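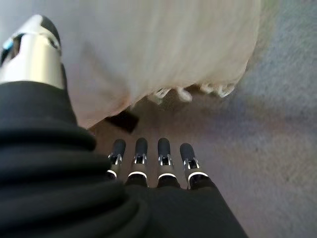 # Notebook, Plaltura workshop, October

Welcome mails for Fitzgerald, second round. I started writing at the end of the morning and finished after lunch, so the tone may change in the middle.

First, what we wanted to know. Fitzgerald sells tea by post, and since the summer it also has a subscription called Farar, where the customer gets a new parcel every month. People leave their address on the website and receive a series of three mails. The old series speaks of Farar in the first mail, with a price and a button. The new series, which I wrote, does not speak of Farar until the last mail. In the first one we only ask a question: how do you drink your tea at home? The reader can reply to it like to a normal letter.

My expectation, which I wrote in this notebook before we began, was that the new series would bring more replies and fewer early orders, and that in the end the orders would be equal. I leave it as I wrote it, also where it was wrong.

## How the groups were made

Steda divides the new addresses between the old series and the new one. It should be half and half. When I exported the lists, the old series had 830 addresses and the new one had 700. I did not like this difference, so I spent a good part of the morning looking for the cause.

It was the form at the bottom of the tea guide. This form is older than the others and it was never connected to the division. Everybody who subscribed there went directly to the old series. So the old group is bigger, and it is also different: these people have read a long page about brewing before they give us their address. They are probably more interested than a person who only wanted the free delivery code.

I see two ways to repair it:

- remove the tea guide addresses from the old group and compare only the rest
- connect the form properly and begin the test again

I did the first one today to have something to look at. The second one we must do anyway. In Steda the setting is under "Sources", then "Older forms", and you have to save it on both pages or it goes back to the previous value. I lost time with this. Please look twice after saving.

## What the mails did

After I removed the tea guide people, the picture is less dramatic than in my first export. The new series still gets many more replies to the first mail. The old series gets almost none, but it also does not ask anything, so I would be careful to call this a victory.

Early orders of Farar are better in the old series. This I expected. The late orders, those that come after the last mail, are better in the new series. If I put early and late together, the two are so near that I do not want to name a winner. I also looked at those who unsubscribe. In the old series they leave after the first mail. In the new series they leave after the last one, when the price comes. It seems that a certain group of people leaves when they see the price, and we only choose the day when it happens.

This last sentence is my feeling and it is not tested.

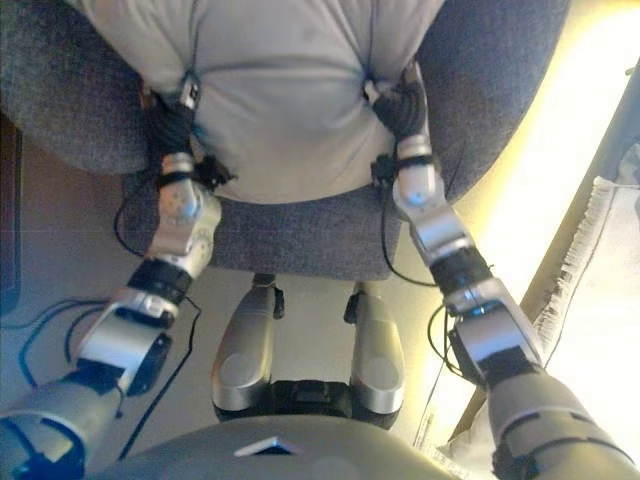 ## Reading the replies

I read all the replies to the question about drinking tea at home. It is slow work but I recommend it. Many write only one line ("strong, with milk"). Some write a whole page. Several people tell us that they drink tea at work and not at home, and that our question does not fit them. It is a fair remark, and I have changed the question in the draft to "how do you drink your tea?", without the home.

What surprised me is the words they use. In the mails of Fitzgerald we write "notes", "character", "origin". The customers write "the one in the green tin", "not the bitter one", "the tea for the afternoon". Not one reply had the word "origin". We have a mail with this word in the subject line.

I made a list of the customers' expressions and put it in the shared folder, under Fitzgerald, "Words from replies". When you write something for this client, please read it before. I do not say that we must copy everything, because the client likes its vocabulary and for the product pages it is perhaps right. For the subject lines I would use the simple words.

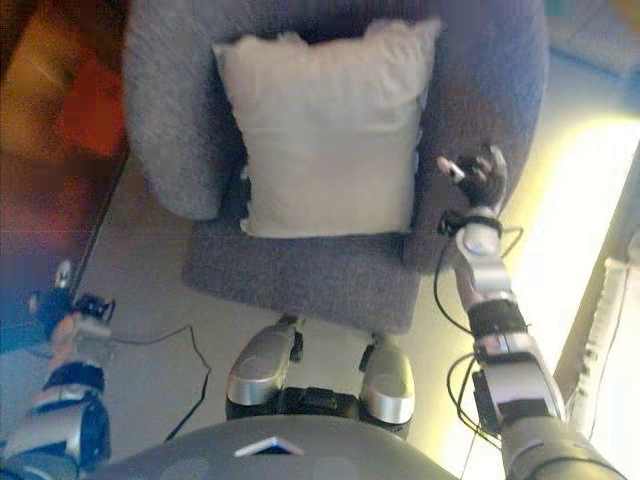 There is also a practical problem with the replies: they need an answer. When a person writes a page about the tea of her grandmother and receives nothing back, then it was better not to ask. At the moment the replies arrive in the general inbox of the client, between the complaints about late parcels, and they are answered late or not at all. I found one where the customer wrote a second time to ask if we had received the first letter. It made me a bit ashamed.

I drafted three short answers which the shop can adapt. They are not automatic. Somebody has to read the reply, choose the nearest answer and change at least one sentence in it. I will ask Fitzgerald if they have time for this. If they say no, I think we must take the question out of the mail, even if it looks nice in our report.

## Subject lines

Small thing, but I want it written down. In the new series the second mail had the subject "A small guide to your first cup". It was opened less than the other two. I changed it to "How long should it stay in the pot?" for the next group. I changed nothing else in this mail, so we can see what the subject does alone.

I wanted to change also the sending time, from the evening to the morning, and I stopped myself. Last time we changed both together and afterwards we could not say anything.

## What I would propose

Keep the question, move Farar to the second mail, with one sentence and no button. The price stays in the last mail. This is a middle way between the two series and I know that middle ways are often weak, but the replies show that people want to know early what we sell. A few of them asked it directly: is this a shop or a magazine?

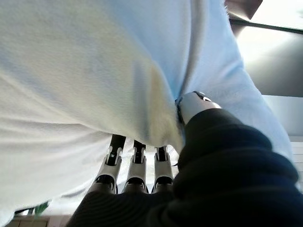 A comment was added under my draft in the shared folder, without a name: I would not move Farar and change the question in the same round, you have just written yourself why. Also, are we sure the free delivery people are in both groups equally? The code was on the packaging in September and Steda may count them as a separate source.

Both points are correct. The first one I should have seen. So in the next round only the position of Farar changes, and the question stays with the home in it, although I do not like it any more. The new question goes in the round after.

For the second point I checked the sources in Steda again. The packaging code has its own form, and this form is connected to the division, so these people are in both groups. I could not see if they are there in equal parts, because the export does not show the source for addresses that came before the update. I have written to Steda support.

Still open:

- connect the tea guide form and save on both pages
- wait for the answer from Steda about the missing sources
- ask Fitzgerald who can answer the replies
- take "origin" out of the subject line, if the client agrees
- new export when the next group has received the last mail

The old export is still in the folder. I renamed it "do not use" so that it does not go in a presentation by mistake.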